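Wostness to bring back the Kuvham grocery van

January 29, 2025

The Wostness grocery in Hovland will start running its delivery van to Kuvham again next week, with fresh fruit and vegetables on board along with bread, milk and other basics. The van will make six stops on the Kuvham road and finish at Stundarden, the old schoolhouse, where shoppers can pick up orders or buy what is left.

The service will run one evening a week until the end of May.
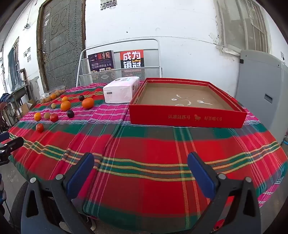
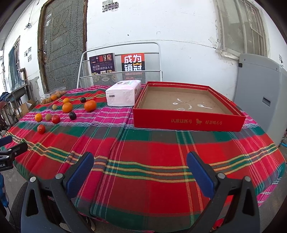
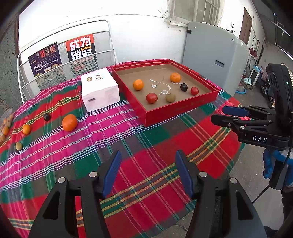 Oranges on a plaid tablecloth in the first two pictures, with dark plums in the second. The last one has a red tray box on the table.

Kuvham has been without a food store since the shop at the ferry landing closed. Residents have been driving to Hovland for groceries or asking neighbors to bring things back. The bus still runs, but the last one home leaves before the Wostness store has put out its evening bread, and the stop is a long uphill walk from most of the houses on the east side.

"People tell me they can manage flour and coffee, you buy that once and you have it," said Sigrun Skjelbred, who owns the Wostness store. "Fruit is what they go without. You can't buy a month of pears."

The store ran a van to Kuvham for several years under its former owner. It stopped when the van failed inspection and was not replaced. Skjelbred bought a used refrigerated van in the fall and has been using it to collect produce from the wholesale dock. It sat idle most evenings, she said, and the new route makes use of those hours.

The van will leave the store after the afternoon rush and arrive at Stundarden at 7 p.m. It will stay there until everyone in line has been served. The earlier stops are short, a few minutes each, and are meant for people who have ordered ahead. The list of stops is posted in the store window and at the Kuvham bus shelter.

Orders can be called in or left on paper at the store. The cutoff is noon on the day before the van runs. Anyone who misses the cutoff can still come to Stundarden and choose from the crates, but the choice will be smaller.

Prices on the van will be the same as in the store. There is a flat delivery charge for orders left at a door, and no charge for orders picked up at a stop. Bottle returns will be accepted at Stundarden only. The van does not have room to carry empties on the way out.

Skjelbred said around 30 households have signed up so far. She had planned on fewer and has asked the wholesaler for a second standing order of citrus to cover the first weeks.

Winter fruit will make up most of the produce at first. Oranges and tangerines are in good supply and hold up well in a cold van, while bananas bruise easily and will be sold by order only. Apples will come from storage. Skjelbred said she would carry plums and grapes when the price is reasonable, but shoppers should not count on finding them every week. Strawberries will wait for spring.

Loose fruit will be sold by weight. The store tried selling it in mixed bags last year and dropped the idea after customers complained about finding one soft orange at the bottom and having no way to trade it. On the van, customers will be able to pick out their own.

Loading will be done at the back of the store, and the parking spaces along the side wall will be closed to customers for part of the afternoon on van days. Drivers are asked to use the lot by the church. The side door will also be locked during loading, so people coming from the river path will have to walk around to the front.

The route was nearly put off until spring. The hill below Stundarden is plowed early in the morning but not always again before evening, and the van is rear-wheel drive. The town has agreed to add the hill to its late plowing round on van days. If the road is closed or the hill has not been cleared, the van will stop at the foot of the hill instead. A notice will go up at the bus shelter by midafternoon, and customers with orders will get a call.

Stundarden itself needed little work. The building has been heated all winter for the sewing group and the choir, and the ground floor has a ramp. Shoppers can wait in the front hall. Coffee will be for sale there on van evenings, with the money going toward repairs to the windows on the north side, where two of the frames have rotted through.

The choir will move its practice upstairs on van nights. The sewing group meets on a different day and is not affected.

Some Kuvham residents had asked for a morning run, which would suit people who do not like to be out after dark. Skjelbred said that was not possible this winter. The van is needed at the wholesale dock at 6 a.m., and by the time it is unloaded and the shelves are filled, the driver's shift is nearly over. She said she would look at it again if the route is kept on after May.

"I would like to do both," she said. "But I have one van and one driver, and the driver has to sleep."

There had also been a request for the van to carry prescriptions from the Hovland pharmacy. That has not been settled. The pharmacy would need a signature for each delivery, and the store's staff are not set up to handle it. For now, prescriptions will continue to go out with the mail.

Whether the service continues into summer will depend on sales. Traffic on the Kuvham road is heavier once the cabins open, and the van would have more customers but also a slower trip. The old route lost money in the winter months and made it back in July, according to Skjelbred, who kept the former owner's account books. She said she does not expect the van to turn a profit before spring and would be satisfied if it paid for its own fuel and the driver's hours.

The store is also looking for someone to cover the route when the regular driver is away. The job is paid by the evening and requires an ordinary license. Some lifting is involved, mainly milk crates and potatoes. Applications can be left at the register.

Customers are asked to bring their own bags or boxes. Cardboard boxes will be available at Stundarden while they last and can be handed back the following week. Payment is by card or cash at the van, and regular customers with an account at the store can have their orders added to the monthly bill.

Changes to an order should be phoned in to the store and not passed on through the driver, who will be on the road and will not have the order list for the following week. The store's opening hours in Hovland stay the same.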